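Notebook, payload bay group
17 November 2024

Separation switch and battery tray, small satellite "Neruvura," second build

Started with the cold box. It had been left at the setpoint overnight and the log shows it stayed there. The spare battery pack gave almost 100 percent of its rated capacity on the bench before it went in, so whatever we see in the cold is down to the cold. I have written the pack serial on masking tape on the lid because the printed label came off again. Someone please order labels that survive isopropyl.

Separation switches

Both switches from the Flevel batch are now on the test bracket. One is the type we flew last time and the other is the new type with the longer plunger. The bracket holds them against a plate that backs off by hand crank, the way the deployer rail would release them. I ran 340 cycles on the new switch before stopping for lunch. No missed openings in the log. There was one double count at cycle 19, which I put down to me leaning on the crank, and it did not come back. The old switch is still to do.

The longer plunger does have one drawback. It sits proud of the rail by more than the drawing allows when the spring is new. After the first handful of cycles it settles in. The question is whether we cycle the flight units on purpose before fitting them, or ask for a lighter preload. Duangjai Ongart thinks we should cycle them and write it into the build procedure. I lean the same way, but the launch integrator gets to check that dimension and they will be looking at it as delivered. I have sent them the sketch and asked.

Also, the connector on the old switch harness is keyed the wrong way round compared to the schematic. It was wrong on the first build too. We fixed it with a pencil note on the drawing and the pencil note did not make it into the new revision. I have now raised it as a proper change. Until it is closed, trust the harness and not page 2.

Battery tray

The tray came back from Iyamu with the pockets cut to the new depth. Fit is good at three corners. The fourth corner, next to the harness cutout, binds slightly when the pack goes in. I took a light pass with a scraper on the inside edge and tried again, and it went in with hand pressure. I did not touch the anodized face. The scraped edge needs touch-up before it goes anywhere near the vacuum chamber, and I have hung a red tag on it.

Thermal pad went under the pack, blue liner off, clear liner off. Writing this down because last build we left the clear one on and chased a bad temperature gradient for most of a day. Check for two liners.

Screws are the short ones from drawer C. The long ones bottom out before they clamp. They look the same in the bag, so measure one before you start.

Cold soak

Pack in, heater off, logging every minute. The temperature came down evenly at the start, then the sensor on the far end began to lag the others. I opened the box, found the sensor tape lifting at one side, pressed it down, and closed up again. There is a bump in the data where the door was open. Leave it in the file and mark it. Do not trim it out.

The heater came on where the firmware says it should and went off a little later than it should. The difference is small and always in the same direction. My first guess is that the controller reads the near sensor and the pack as a whole follows behind it. We could move the control sensor to the middle, or shift the off point in software. Moving the sensor means opening up the tray again. I would like to try software first, on the bench unit only, and compare a full night of each.

Ground link

Short session with the Classka radio while the box was soaking. Beacon decodes fine through the attenuators down to the level we expect from a low pass. Below that we lose the packet header first. The old decoder gives up at that point, while the new one waits and sometimes picks up the next packet clean. I have kept recordings from both so the comparison can be repeated by someone who does not already know which is which.

One thing to fix: the station clock had drifted. The pass predictor takes its time from that machine, so the Doppler correction was off from the start and I spent a while blaming the radio. The time service had been turned off after the update in June and never turned back on. It is on now. I added a clock check to the top of the pass checklist.

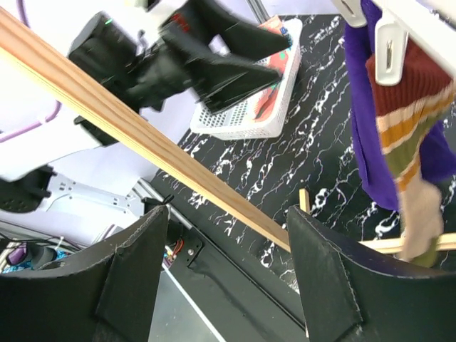
Left to do

Run the old separation switch for the same number of cycles as the new one, same bracket, same plate. Swap the positions afterward and run a short set to make sure the bracket is not helping one of them.

Touch up the tray corner and take the red tag off only after it has cured.

Software change to the heater off point, bench unit only. Put the old value in a comment next to the new one.

Get an answer from the integrator about plunger height. If they want it as drawn, we need to talk to Flevel about springs before we accept the rest of the batch.

Vibration slot is still not confirmed. The table is free in the mornings but the fixture plate is out on loan, and our bolt pattern does not match the smaller one. I asked for the plate back. If it does not turn up, an adapter would take a couple of days in the shop, and I would sooner start on that early than lose the slot.

Housekeeping

The torque driver in the clean area is due for calibration and has been moved to the shelf by the door. Use the one with the green band. The nitrogen bottle is getting low, enough for the tray work but not for a full bakeout. The bench supply on the left trips if the output is switched on with the current limit at zero, so turn the limit up first.

Cold box is still running tonight with the door latched and the alarm set to call my phone. If you are in before me, leave it closed and note the reading on the front panel in the margin of this page.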